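May, bench notes, varnish trial, batch 13

Second coat of Pliten on the spruce offcuts went on at 18 C, lid off the can for the shortest time I could manage. Brush marks still show on the end grain. Sanded the worst two back with 200 grit and wiped with a dry cloth. No thinner used yet.

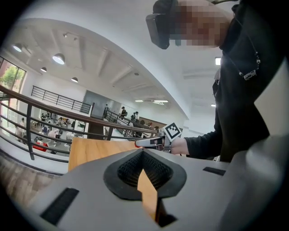
Kurno stays tacky longer than the label claims, so its pieces move to the upper rack overnight. Cornel Jitaru wants a third coat before any scratch test. I would test one piece at two coats first, for comparison with the Ventura set.

Stock: one can of Pliten left, code 1676. Reorder from Ceseo. Check rack at 7:30 and log tack by fingertip, corner only.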